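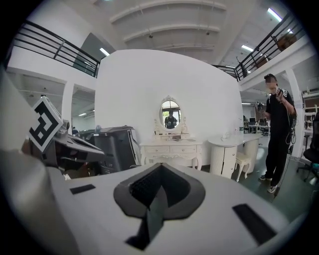 The vanity station on the main floor.

Search this site Enter keywords Go

About Flirkumix

Flirkumix sets up and maintains hand-held gripper sets for companies that teach robots household work. We are a shop of 14 people in Mollton. Some of our customers own their grippers and send them to us for service. Others rent complete sets from us and use our floor to record on.

Hyun-seo Hwang started the company after several years of repairing lab equipment. The first job was a box of worn gripper fingers from a customer who couldn't get replacements in less than two months. We still make fingers and pads in house. Last year we fitted 249 replacement pads, most of them on our own rental sets.

What we work on

Our main product is the Drastier set: two grippers, their marker cubes, a cable harness and a carrying case. One operator holds a gripper in each hand and does an ordinary task with it. Cameras follow the printed markers, and the recording is later used to train a robot arm on the same task. If a marker is scratched or sits crooked, the position data is off, and the person wearing the set usually can't tell. Most of our service work comes down to catching that early.

How a set is prepared

Dzintra Luik runs the setup bench. Every set goes through the same steps before it is handed over:

Wipe the markers with a dry cloth. No alcohol, it lifts the print.
Check each marker plate with the square. Replace the plate if an edge has come up.
Open and close the fingers 20 times by hand and feel for grit.
Look over the rubber pads. A pad with a shiny face is changed, even if it still holds.
Plug in the cables and bend them at both ends while watching the signal.
Record one minute of slow movement and compare it with the reference file.
Sign the card in the case.

A set in good shape takes one person most of a morning. One that has been dropped can take two days, mainly because the body has to come apart before the finger slides can be measured.

The stations

A gripper that passes on the bench can still give trouble at a real piece of furniture, so we also keep stations on the floor with household pieces and the small items that belong on them. The vanity is the hardest one. Small cosmetics sit close together on a narrow shelf, and a thin card lying flat on the tabletop will show up a bad pad sooner than any test block we own. The mirror matters too. A marker and its reflection can both be in view, and the tracking has to be checked for that before anyone starts a long session.

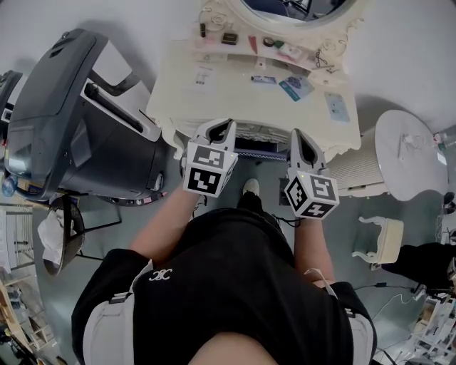 How long does a gripper pad last?
It depends mostly on what is being picked up. On our rental sets the average last year was 2,563 open-and-close cycles before the pad was changed. Cardboard and fabric wear pads slowly. Metal tools and anything with a sharp rim wear them much faster, and for that kind of work we suggest keeping a spare pair in the case.

Repairs

Send the whole set, including the cables. Many of the faults reported to us as gripper faults are in the harness, and we can't find those without it. Put the fingers in the closed position before packing. We write up what we found and what we changed, and the sheet goes back with the set along with the old parts. If the repair would cost more than a replacement gripper, we call first.

Every set has its own service record. There are 2,885 entries in the log now, going back to the first box of fingers. Customers can ask for the record of any set they own or rent.

Visiting

The shop opens at 8:30 a.m. Please arrange a time with the front desk if you want to try a set at one of the stations, and wear closed shoes.

Last updated: October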